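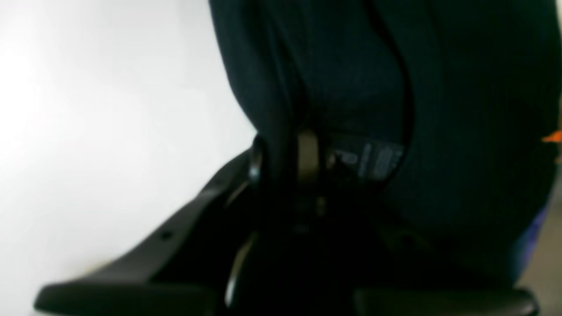 Comparing fingertips on soft stuff, quick version

Writing this up fast before I forget the settings. Goal: swap fingertips on one gripper, run the same fabric pick with each, get numbers you can compare. Takes an afternoon. If you already have a wrist camera mounted, less.

What you need

Parallel gripper with removable tips. Wrist cam. A plain light table, dark fabric shows up way better on it. Two sets of tips (I used the stock ones and the Plutthorpe flat pads). Hex keys. Tape for marking the table. Something soft to pick, with a few annoying features on it like straps or a sewn label. Smooth cloth alone tells you very little.

Step 1. Fix the camera first

Do this before touching the tips. Lock exposure with the gripper open over bare table, then drop it a notch. Auto exposure will hunt every time dark cloth comes into view and then your clips don't match each other. I lost a whole morning to this in November.

Both fingertips should be in view when fully open. If only one is, rotate the mount, don't crop later.

Expect blur on fast approaches. Slow the last bit down if you want to see contact.

Step 2. Zero the gripper

Close fully, no load, zero it. Open fully, write the value down. Mine reads 1412 open with the stock tips. Yours will be different, doesn't matter, just has to be the same number before every run. Re-zero after every tip change. Every one. Thirumalai skipped it once and we had to throw out his set.

Step 3. Mark the start pose

Tape corner on the table where the fold goes. Fold the same way each time, folded edge facing the gripper. Save the arm pose as a named waypoint in the controller, don't jog to it by eye.

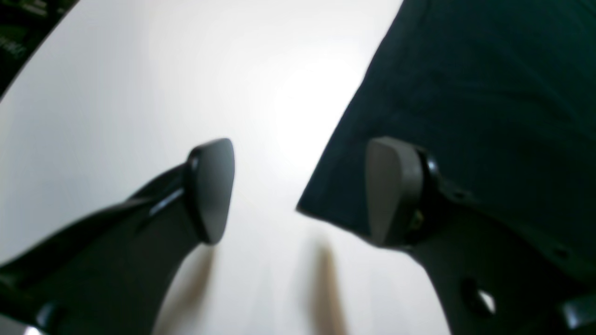
Open all the way before you come down. I know it's slower. With a half open grip the wide pads push the fabric ahead of them and you end up measuring the push, not the pick. One pad over the cloth, the other over clear table, then close.

Step 4. Run the picks

9 picks per tip set. Refold between each one. Log it as hold, slip or miss, nothing fancier. Slip = fabric lifted and then came out before the waypoint. Miss = never lifted.

Force at 37 percent for all of them. That's the controller's own scale so don't compare it to somebody elses newtons. Going higher hides the diffrence between tips, everything holds if you squeeze hard enough.

Do a second round aimed at the buckle or label if your item has one. Keep those in a separate column. Hard bits behave nothing like a fold and they'll drag your average all over the place.

Step 5. Swap and repeat

Power off the gripper. Screws out, tips off, new tips on, snug but don't crank it, the holes are plastic and they strip. Re-zero (see above). Check both tips meet flat when closed. Slide a bit of paper in between, should grab evenly top to bottom.

Controllers

I ran everything on the Vinton box first and then again on the Rajan one. Vinton is easier to set up, waypoints are quick, force readout is jumpy. Rajan takes longer to get going but stops cleaner when it touches something. For cloth I'd take the Rajan. Ravindran Kurup disagrees, he says filter the Vinton readout and move on. Fair. Haven't tried.

Problems I hit

Fabric rides up behind the finger: approach is too low, or too fast. Raise it 7 mm and try again.

Strap caught on the finger: open, back straight out, don't lift. Lifting pulls on the tip screws.

Force reads nonzero when open: you didn't re-zero. Go back to step 2.

Cam cable tugging at full wrist rotation: leave more slack than you think, clip it at the forearm.

Next up is the Eltidton three finger thing if it shows up. Same steps should work, except the paper check, will need to work that one out. Log sheet is just a spreadsheet with tip, controller, pick number, result, notes. Make your own, takes a minute.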